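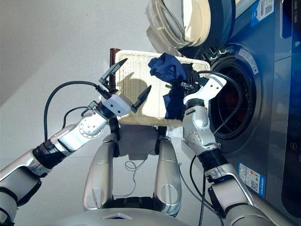

Laundry bot — workshop gallery

Quick page, will tidy up later. This is the build we've had going at Wovwood since April, the shared workshop behind the old tyre place. Parvaneh Salehi does the arms and wiring, I do the grippers and most of the swearing. Photos go up as I get round to them, just the one so far.

1. Washer bench, basket and one navy cloth. View from the head camera, so you get what the robot gets. Left gripper has the edge of the woven tray, right one has the cloth, drum door open. Basket is cream and the cloth is dark on purpose — the camera loses pale cloth on a pale weave, spent 2 evenings finding that out.

Notes while I remember:

Cables. Yes they loop out a long way from the grippers. Too short and the wrist pulls them at full turn, too long and they catch on the door. Parvaneh wants clips along the forearm, I want a sleeve. Not settled.

Fingers. Black pointed ones, version 8. Earlier lot were blunter and couldnt get under a hem. These grip a basket edge fine but need a softer tip for thin stuff.

Tray angle. Code lets it tip up to 12 degrees before the left arm corrects. Felt generous, probably is.

Speed. Slow. Best full load into the drum took around 37 minutes, mostly socks.

Still to do: closing the door without a shove, finding the last sock, the touch panel (havent even started on that). Fingertip files are in the Brilell folder on the workshop drive, ask me if you cant get in. More pics when the clips or the sleeve wins.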